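Bench notes > Handheld grippers > Friday, left unit dropout

Start 9:40, stopped 11:15, restarted after lunch. Writing this up before I forget the order of things.

Fault: left gripper stops reporting jaw width in the middle of an episode. No error on the console, no beep, the value just freezes and the recorder keeps writing the same number. Right unit fine all morning. Birger Holmgren had the same thing in September and put it down to a bad cable, swapped the cable, closed it. I don't think it was the cable.

What I know so far:

Log has 2,159 samples in the worst episode. Left width goes flat at sample 691 and stays flat to the end. Video from both units is fine the whole way, timestamps good, so it isn't the recorder choking. Only the width channel.

Went back through the older Curnwood set with the flatline script. 61 episodes, 12 of them have a frozen left width somewhere. All 12 passed the checker!! The checker only looks for missing values and a frozen value isn't missing. So we have been shipping those to training for who knows how long. That bothers me more than the fault does.

Tried, in order:
- Reseated encoder plug on left unit. Ran OK for three episodes, froze on the fourth.
- Swapped left and right cables. Fault stayed on the left. So much for the cable.
- Held the unit still on the bench and wiggled the plug by hand. Nothing.
- Opened and closed the jaws fast, unit level. Nothing.
- Same but with the wrist rolled over hard, like you do when coming at something from the side. Froze on the second try. Did it again, froze again.

So it's the roll. Took the cover off, the encoder lead runs over the edge of the Hatora board with no slack at all. Rolling it pulls the lead against the edge. Insulation is scuffed there, can't see copper but I wouldn't bet on it. Right unit has the lead tucked under, different build batch I think. Need to ask Jabłońska's people which way is the intended one, the assembly sheet doesnt show it.

Safety note, read this if you use the replay rig: a frozen width on playback means the arm holds whatever opening it last had. On the Skitville arm last week it came down with the jaws wide open onto the table and pushed until the force limit tripped. No damage, hand was nowhere near. Do NOT replay anything from the Curnwood set until its been through the flatline script. I put a note on the rig as well.

Task is the fruit one, round objects, into and out of the white dish with the black rim.
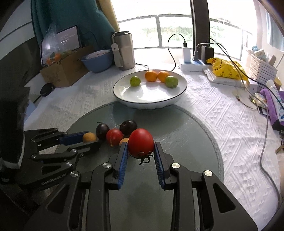 Both units over the table, tomato work.
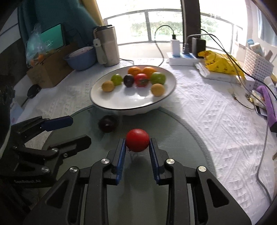 Fix for now: re-routed the left lead under the board, a bit of kapton tape where it crosses the edge, strain relief on the plug. Twenty hard rolls by hand, no freeze. Not proof, needs a full afternoon of real episodes.

Checker: added a rule, flag if width is exactly constant for more than two seconds while the unit is moving. Throws false hits when somebody is carrying a thing with a steady grip – need to look at the noise on the last digit, a live encoder always jitters a little and a dead one doesnt. Will try that Monday.

To do
- new lead for left unit, the scuffed one goes in the bin not back in the drawer
- open the right unit too and photograph the routing
- pull the 12 bad episodes, tell Birger
- re-open his September ticket, wrong cause on it
- console shoud beep on flat width, ask for that again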